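Section 8

The standard ran to 111 pages, and Ulises Huamán had written 34 of them. Zillis paid him to check that other people followed it.

He arrived at the Inthanon apartment on November 24, 2024, took off his coat, and read the cover sheet at the door. Task: flatten mat on low table. Method: two hand-held grippers, one operator, seated. Acceptance: per Section 8, Household Textiles.

The operator was named Ravik and had been doing the work since May. She asked if he wanted tea. He said that auditors could not accept tea, and cited the clause.

"Did you write that one too?" she said.

"No. That was legal."

He took the spare chair and opened the form. Section 8 required that both jaws be fully open before approach. It required that objects already on the table stay where the household kept them, unless the task named them. It required that the operator not speak to the grippers. This last rule had been added after a complaint about the audio, and Huamán considered it sound.

Ravik worked without hurry. She opened, approached, closed, drew the cloth toward her, opened again. After the third pull she stopped and looked at it.

"It says free of ripples," she said.

"Free of visible ripples at operator distance."

"There's a ripple."

Huamán looked. There was a ripple. He turned to the definitions and found that a ripple was any deviation in a printed or stitched line, with no lower limit given. He knew there was no lower limit because he had deleted it. The draft had given a figure, a reviewer at Gisport had asked where the figure came from, and it had been easier to take it out than to answer. 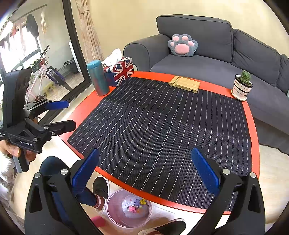 Mat on low table, jaws open, before the next pull.

"How many attempts am I allowed?" she asked.

"It doesn't say."

"So I can keep going."

"You are required to keep going. Until it conforms."

She kept going. A pull at one corner moved the fault to the middle. A pull at the middle sent it to the far side, toward the cactus, which the task did not name. Huamán recorded each attempt on its own line. When he ran out of lines he asked for a continuation sheet and remembered that he would have to issue it himself.

At attempt 81 he put down the pen.

"At home," he said, "how do you do it?"

"I put it down and leave it."

He wrote that in the remarks box — it fit, barely — and under Proposed Revision he entered a lower limit. In the column for its source he wrote her name.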